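3.2 Setting and participants

The study followed girls' basketball in the Presasa schools league over one full season. The league has 4 divisions, and all of the schools in them agreed to share their team sheets and coaching records. In total 723 players appeared on at least one sheet. Players who moved school during the season were kept in the data under their first school.

Coaching records came from two sources. Schools in Ekia used a common paper form, which was typed up by Shiyu Jia. Schools in Tokovico kept their own logs, and these varied a good deal in how much they said about training sessions. Where a log gave only the length of a session and not its content, the session was counted towards training time but left out of the analysis of drills. Figure 2 was taken at a table indoors.
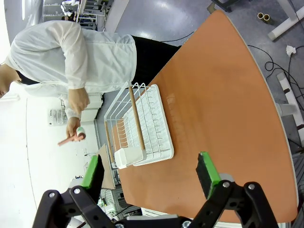 Figure 2. Person in a white coat at a table with a white wire dish rack.

A session was defined as any planned practice led by a coach and lasting at least half an hour. Under this rule the records held 1,403 sessions, of which 1,275 listed the drills used. Drills were sorted into shooting, passing, defence and conditioning, following the scheme set out by Boersma. Practice matches between members of the same squad did not fit the scheme well and were given a group of their own.

3.3 Changes of coach

A change of coach was recorded when the person named as head coach on the team sheet differed from the one named for the previous match and the new name stayed in place for at least three matches. Shorter absences were treated as cover. Some new head coaches had already worked with the same squad as assistants, and these were marked separately, as their players would have known them before the change.

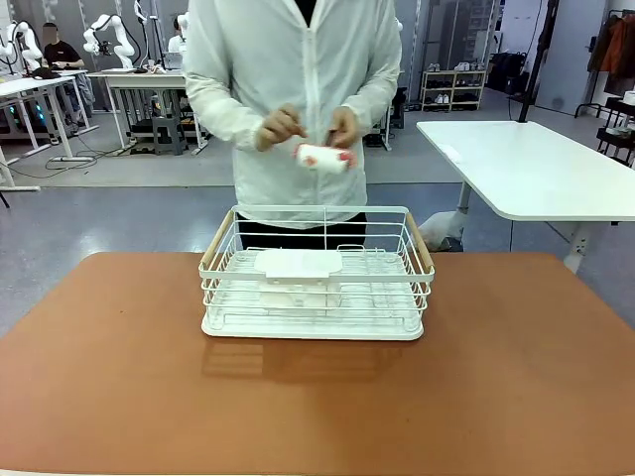
Most changes fell before the first match of the season or in March, during the break between the two halves of the fixture list. Changes made before the first match were left out of the main comparison, as there were no earlier results from the same squad to set against the later ones. They are reported in the appendix. For the remaining squads we compared the points margin in the five matches before the change with the margin in the five matches after it, allowing for home advantage and for the league position of the opponent.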